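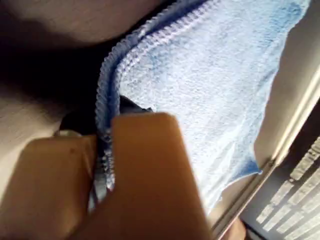
Dos dedos color arena, una toalla azul y el dobladillo bien pillado. Mabula en plena jornada laboral.

1/ Hilo sobre el robot doblatoallas que estoy montando en el taller compartido. Aviso para impacientes: doblar, lo que se dice doblar, todavía poco. Agarrar, ya agarra. Vamos por partes, que él también va por partes.

2/ Todo empezó en mayo, cuando dije en voz alta, delante de testigos, que «doblar una toalla no puede ser tan difícil». Kiprono Were lo apuntó en la pizarra del taller con mi nombre al lado. Ahí sigue. Ha sobrevivido a dos limpiezas generales y a un intento mío de borrado nocturno.

3/ El brazo se llama Mabula. Es de segunda mano y llegó con una articulación que crujía como una escalera vieja. Edem Nyarko la desmontó, la engrasó y la volvió a montar. Ahora cruje en otro tono.

4/ Los dedos han sido la saga del verano. 14 versiones. La primera era tan rígida que la tela salía disparada. La quinta era tan blanda que saludaba. De la novena no voy a hablar porque Trevor Sedgwick la pagó de su bolsillo y me lee.

5/ Los de ahora son planos, lisos y anchos, de un color que en el catálogo seguramente se llama «duna» y que en el taller llamamos tirita. Bonitos no son. Pero cierran cara contra cara y la tela se queda en medio, que era todo lo que les pedía.

6/ ¿Por qué una toalla de microfibra? Por dos motivos. Uno: tiene el borde cosido, más denso que el resto, y ese borde se puede buscar. Dos: era la que había en el maletero.

7/ El truco, si se le puede llamar truco a algo que me costó tres meses, es agarrar siempre por el dobladillo. Si pillas la toalla por el medio, levantas una especie de fantasma con cuatro esquinas apuntando a sitios distintos. Si pillas el borde, al menos sabes por dónde empieza el problema.

8/ Para encontrar el borde usamos imágenes etiquetadas a mano. 2000 en la primera tanda. Joyce Simiyu dijo que con eso bastaba. Al probar, el robot identificó como dobladillo el cable del flexo, el canto de la mesa y la manga de Joyce. Subimos a 3000. La manga de Joyce ya está a salvo.

9/ Me preguntan mucho por el software. Lo hemos llamado Kornach, es un montón de scripts que se hablan entre ellos a gritos y hay un archivo que se titula «final_bueno_este_si». No es el bueno. El bueno es «prueba2».

10/ Lo que peor lleva son las arrugas. Una caja está donde la dejaste. Una toalla está donde la dejaste y, en cuanto la tocas, también en otra parte. Cada pliegue hace sombra, y cada sombra se parece muchísimo a un borde si eres una red neuronal con pocas horas de vuelo.

11/ Con la luz hemos tenido reuniones. Reuniones de verdad, con café. Mutua Barasa defiende la luz lateral para que resalte el relieve de la costura. Edem quiere luz difusa por todas partes. De momento gana Mutua, que además es quien tiene la llave del armario de las lámparas.

12/ Fuerza de cierre: hay 3 niveles en el código. El 1 acaricia. El 2 sujeta. El 3 lo probamos una vez con una esponja y preferimos recordarla como era.

13/ Presupuesto: no me preguntéis. Mi pareja también lee esto — hola, cariño, casi todo era reciclado.

14/ Lo siguiente es el segundo brazo, que se llamará Tirkano si alguna vez deja de ser una caja con tornillos. Con una sola pinza se puede levantar, arrastrar y soltar con mucha dignidad. Para doblar por la mitad y que coincidan las esquinas quiero dos.

15/ Sí, ya sé que yo doblo una toalla en cuatro segundos. Me lo recordáis en cada hilo. También sé que las mías acaban en el armario hechas una bola, así que tampoco voy a ponerme de referencia.

16/ Si alguien ha trabajado con tela y pinzas planas, me interesa sobre todo cómo evitáis coger dos capas cuando el borde viene doblado sobre sí mismo. Nosotros cerramos despacio, paramos, abrimos un poco y volvemos a cerrar. A veces suelta la capa sobrante. A veces suelta la toalla entera y nos quedamos los cinco mirándola.

17/ Subiré los planos de los dedos cuando Trevor termine de acotarlos. Lleva con ello desde la versión once y cada vez que acaba le cambio algo. Perdón, Trevor.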